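침구류 개기 기록 모음: 천 라벨링 안내 (README)

이 문서는 침구류 중 시트와 대형 천을 펴고, 모서리를 맞추고, 개는 작업의 기록을 분류할 때 쓰는 기준을 정리한 것이다. 대상은 천의 상태와 작업 단계이며, 장비 사양과 제어 관련 내용은 다루지 않는다.

1. 구성

모음은 Besville, Wirkthorpe 두 묶음으로 나뉜다. Besville 묶음은 시트와 얇은 이불 커버, Wirkthorpe 묶음은 담요와 두꺼운 천이다. 두 묶음의 폴더 구조는 같다.

besville/
 sheets/
 covers/
wirkthorpe/
 blankets/
 heavy/
labels/
 state.csv
 stage.csv
 corner.csv

에피소드는 묶음을 합쳐 400개이고, 이 중 96개에는 모서리 라벨(corner.csv)이 추가로 붙어 있다. 나머지에는 state와 stage만 있다. corner.csv에 없는 에피소드를 '모서리 없음'으로 읽으면 안 된다. 라벨 작업을 하지 않은 것이다.

2. 천의 상태 (state)

상태 값은 다음과 같다.

flat: 바닥이나 작업면에 펼쳐져 있고 큰 접힘이 없음
draped: 손이나 가구, 다른 물체 위에 걸쳐 있음
bunched: 한곳에 뭉쳐 있고 모서리를 구분하기 어려움
held: 두 지점 이상에서 잡혀 펼쳐져 있음
folded: 의도한 접힘선이 하나 이상 있음
unknown: 위 값으로 정할 수 없음

근접 장면에서는 천 전체가 보이지 않는 경우가 많다. 이때는 보이는 부분만으로 판단하고, 같은 시각의 다른 시점을 참고하지 않는다. 손가락 끝 하나가 베이지색 천에 닿아 있고 주변 천에 굴곡이 있는 장면은 draped로 둔다. 접힌 자국처럼 보여도 접힘선의 양 끝이 확인되지 않으면 folded를 쓰지 않는다.

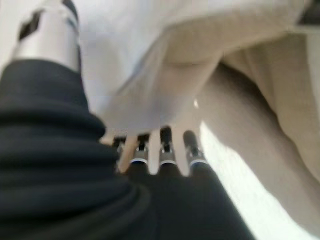 사진 출처: Nestach 침구 작업 기록, 손목 시점

근접 장면의 천 색은 참고용으로만 기록한다. 조명과 노출에 따라 흰색 천이 베이지색으로, 베이지색 천이 회색으로 나오는 일이 있어 색만으로 두 장면의 천을 같은 것으로 묶지 않는다. 천의 식별은 cloth_id 열을 따르고, cloth_id가 비어 있으면 비어 있는 대로 둔다.

재질 열(material)은 물품표에 적힌 값을 옮긴 것이다. 화면을 보고 면, 마, 혼방 등을 추정하여 채워 넣지 않는다. 물품표가 없는 천은 material을 공란으로 두고, 두께 열에 thin 또는 thick만 적는다. 비침이 보이면 see_through에 1을 적되, 두께 판정의 근거로는 쓰지 않는다. 빛의 방향에 따라 같은 천도 비치거나 비치지 않는다.

3. 작업 단계 (stage)

단계 값은 0에서 시작하며 순서대로 진행되지 않을 수 있다. 시트를 다시 펴면 이전 값으로 돌아간다.

0 대기: 천에 손이 닿지 않음
1 탐색: 손이 천에 닿았으나 잡은 지점이 없음
2 한쪽 파지: 한 지점만 잡음
3 양쪽 파지: 두 지점을 잡음
4 펴기: 잡은 채로 간격을 벌리거나 턺
5 접기: 한쪽을 다른 쪽 위로 옮김
6 정리: 접힌 천의 가장자리를 맞춤

정지 화면 하나로는 3과 4를 구분할 수 없다. 두 지점이 잡혀 있다는 것까지만 확인되면 3으로 적고, 앞뒤 9프레임에서 간격 변화가 확인될 때 4로 바꾼다. 5와 6도 같은 방식으로 처리한다.

4. 모서리 (corner)

corner.csv의 한 행은 모서리 하나에 해당한다. 열은 episode, time, corner_id, visible, grasped, form이다. corner_id는 천을 기준으로 정하며 화면의 왼쪽과 오른쪽을 따르지 않는다. 천이 뒤집히면 화면상의 위치가 바뀌지만 corner_id는 유지한다.

form은 잡힌 모서리의 모양이다.

point: 모서리 끝이 뾰족하게 드러남
gathered: 천이 모여 있거나 꼬여 끝이 드러나지 않음
edge: 모서리 대신 변의 중간을 잡음

흰 시트의 아래쪽 두 모서리를 양쪽에서 잡은 장면이 기본형이다. 아래 변 가까이에 주름이 모여 있어도 잡은 위치가 모서리이면 edge로 바꾸지 않는다. 왼쪽 모서리가 꼬여 매듭처럼 모여 있으므로 form은 gathered이다. 천에 비친 그림자는 천의 무늬나 얼룩으로 적지 않으며 shadow 열에 1을 넣는다. 바닥의 베이지색 카펫은 surface 열에 carpet으로 적는다. 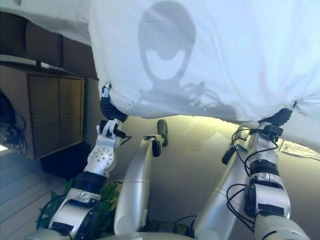 5. 화면 방향

머리 시점의 기록 중에는 위아래가 뒤집혔거나 기울어진 것이 있다. 원본은 회전하지 않은 상태로 보관한다. 위, 아래, 왼쪽, 오른쪽을 나타내는 라벨은 모두 저장된 화면을 기준으로 하며, 실제 방의 방향으로 환산하지 않는다. 학습 전에 화면을 돌려 쓸 경우 surface와 shadow는 그대로 두어도 되지만 pos_x, pos_y는 함께 변환해야 한다.

6. 알려진 문제

- Wirkthorpe 묶음의 heavy 폴더에는 state가 bunched로 몰려 있다. 두꺼운 천은 접힘선이 둥글어 folded 판정이 적게 나온다.
- 흰 천이 밝은 빛을 받는 장면에서 변의 경계가 흐리다. 이 경우 visible은 0으로 적었다.
- 초기 라벨에서는 form의 gathered와 edge가 섞여 쓰였다. 버전 2에서 corner.csv 전체를 다시 확인했으나 covers 폴더에는 일부 남아 있을 수 있다.
- Gilmartin 형식으로 내보내면 unknown이 빈 값으로 바뀐다. 변환 뒤 state 열을 확인할 것.

7. 변경 내역

버전 2: corner.csv 재확인, shadow 열 추가, stage 6 정의 수정
버전 1: 최초 정리

라벨 오류는 episode와 time을 함께 적어 labels/issues.txt에 추가한다. 수정된 행은 다음 버전에 반영한다.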